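# ploltham-bus-delays

2,192 late arrivals on the Ploltham to Ternow bus line, written down by a regular passenger with a pen and a long memory for grievances. One CSV, 32 columns, most of them earned.

`status` is either `late` or `very_late`. I kept a slot for `early` until April, then needed the space.

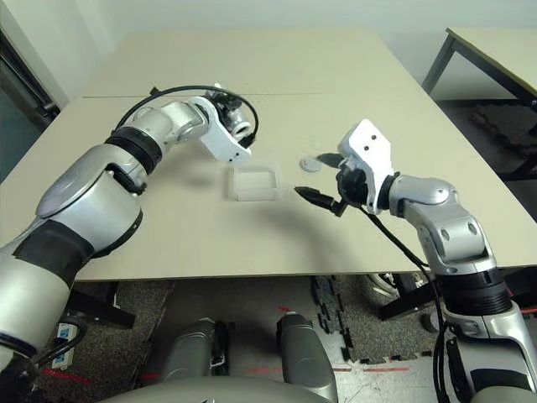
**Kallio Haser**, *maintainer, row 1 through row 2,192*

Times come from my watch, which runs 3 minutes fast. Subtract before quoting me to the bus company.

## Known problems

- 200 rows have no `stop_name`. It was raining.
- `driver_excuse` is free text and spelled accordingly.
- Friday evenings are missing. I take the train.

## License

CC BY 4.0. Pull requests get merged when the bus comes.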